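Search this site
Enter keywords Go

Skenthorpe Congregational Church
Minutes of the Congregational Life Meeting, November 2019 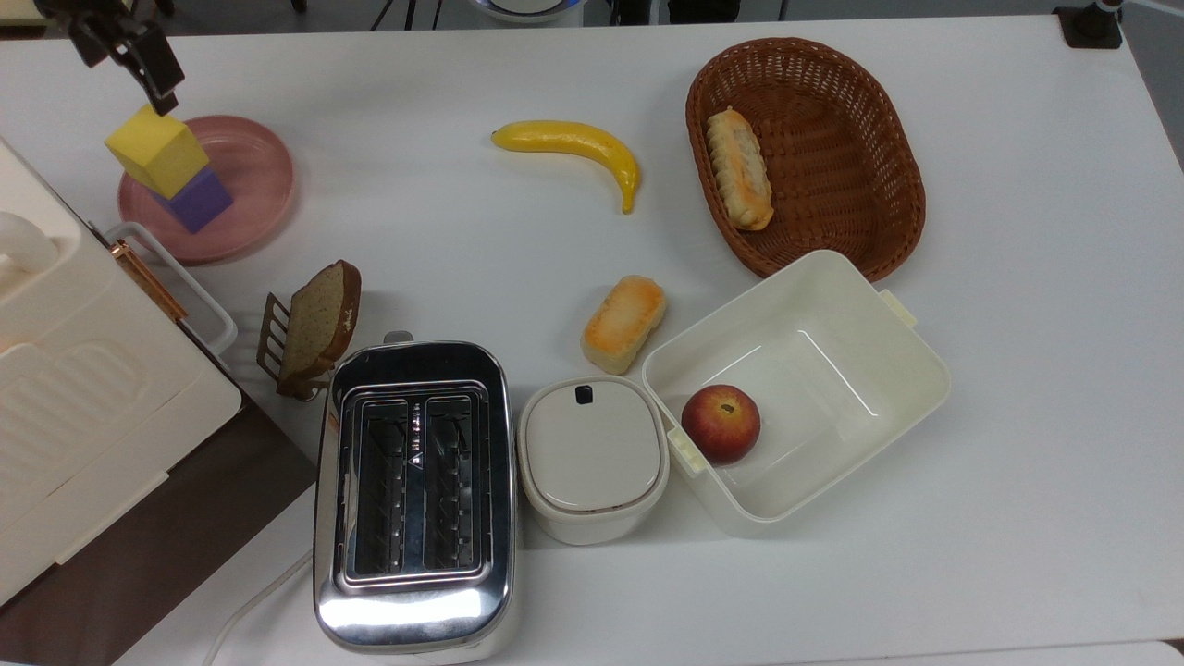
Gunārs Laur took the chair after a short silence in which several people studied the carpet. The opening prayer was brief and was appreciated for it.

Minutes of the last meeting: approved, with one correction. The word "lively" was struck from the account of the parking discussion.

1. Lent course. The Vernedberg churches have invited us to share a Lent course in March, meeting in homes. The pastor likes the idea. It was asked whether this would mean driving to Vernedberg after dark – it would, every other week. Agreed to accept, and to offer rides.

2. Study book. Two titles were proposed. The Ozoliņš book on the Psalms runs to 861 pages, and its supporters conceded that Lent is only so long. The other has 32 pages and large type. Agreed to use the short one. Mrs. Ozoliņš (no relation) asked that her vote for the Psalms be recorded, and it is.

3. Hymnals. The Skomby Fund has granted us $500 toward new hymnals. We had asked for more. A thank-you letter will go out, and Gunārs will take out the second paragraph of his draft before it does. The 30 oldest copies will be replaced first, beginning with those that open at "Abide with Me" whether or not you want them to.

4. Evening service. There was a long discussion of whether to move it half an hour earlier. Everyone was in favor of the choir being asked. The choir, present in the person of one alto, said it had been asked last year. Deferred.

5. Any other business. The sign out front still says "Harvest Supper." Gunārs has the key to the case and will look for it.

Closed with the Grace at 9:10.

Print this page | E-mail this page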